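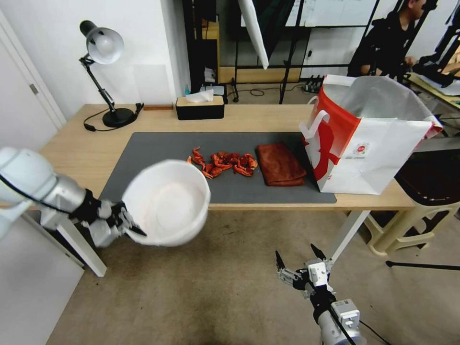
A white bowl, tilted at the corner of a desk.

How Do Climbing Plants Climb?
17 August 2018

I have a bean plant on my back porch, and this summer it grabbed my broom. I left the broom leaning on the railing over a long weekend, and when I came back the bean had wrapped itself around the handle two full times. I had to unwind it very gently before I could sweep. So today I want to talk about climbing plants, and how something with no hands, no eyes and no brain can get hold of a broom!

Why climb at all?

Plants need light. They use it to make their own food out of water and air, in a process called photosynthesis (say it: foe-toe-SIN-thuh-sis). In a crowded place like a forest, the light is mostly up high, and the ground can be pretty dim.

A tree gets up to the light by building a thick, strong trunk. That takes years and years and a whole lot of wood. A climbing plant does something sneakier. It keeps its stem thin and bendy and leans on something that's already tall. It can spend what it saves on growing longer and making more leaves.

Way number one: twisting

My bean is a twister. The proper word is "twiner." Twiners wrap their whole stem around whatever they're climbing. Morning glories do this too, and so does honeysuckle.

The tip of a young bean stem doesn't just grow straight up. It swings around in a slow circle, like you do when you walk through a dark room with one arm out, feeling for the wall. One circle can take a couple of hours, so you won't see it if you stand there staring (I've tried, and I got a sunburn). When the stem bumps into a pole, it keeps on circling, only now it's going around the pole.

Most kinds of twining plants always turn the same way. Pole beans go around counterclockwise if you look down at them from above. Japanese honeysuckle does too, but some other honeysuckles go clockwise. If you unwind a bean and wrap it the other way, it will usually come loose and start over in its own direction.

Way number two: grabbing

Peas and cucumbers have tendrils. Those are the skinny curly threads that stick out from the plant. A tendril can feel a touch! When one side of it rubs against a string or a twig, the other side starts growing faster. Think about what happens if one side of a thing gets longer and the other side doesn't. It has to bend. The tendril bends toward the string, touches more of it, bends some more, and pretty soon it's wrapped tight.

Then comes my favorite part. On a cucumber, once the end of the tendril has a good grip, the middle coils up like a spring and pulls the plant closer. When the wind blows, the spring stretches a little and the tendril doesn't snap. Look closely at one and you'll find a spot in the middle where the coil switches direction. Half of it curls one way and half curls the other.

I grow a cucumber called Vilela and a little snap pea called Noris. By August the pea is finished, but the Vilela is all over the fence. I counted 14 tendrils on one piece of it, and all but one of them had caught something. A few had caught each other.

Way number three: sticking

English ivy grows lots of tiny roots right out of its stem. They squeeze into little cracks in bark or brick and make a kind of glue. Virginia creeper has tendrils with small round pads on the ends, and the pads stick to walls. They hold on so well that if you pull the vine down, the pads often stay behind.

(Please don't pull Virginia creeper down with your bare hands. The sap can make some people's skin itch, and poison ivy likes to grow in the same places. Ask a grown-up first.)

Way number four: hooking

Climbing roses don't twist or grab or stick. They have long floppy stems and sharp curved prickles, and the prickles catch on other plants. Gardeners usually have to help them by tying the stems to a fence.

Try it yourself

You need a pole bean seed, a pot with holes in the bottom, some potting soil and a stick taller than your ruler. Make sure the packet says "pole," because bush beans stay short and don't climb much.

Plant the seed one inch deep and put the pot in a sunny window. Keep the soil damp. When the stem starts getting long and wobbly, push the stick in next to it. Now put a sticker on the windowsill to show where the tip is pointing. Check again every half hour and add another sticker each time.

My last one went around the stick in 19 hours from its first touch, but it was warm that day. Yours might be slower in a cool room. Try a second stick lying almost flat and see if the bean likes it as much. Mine slid right off.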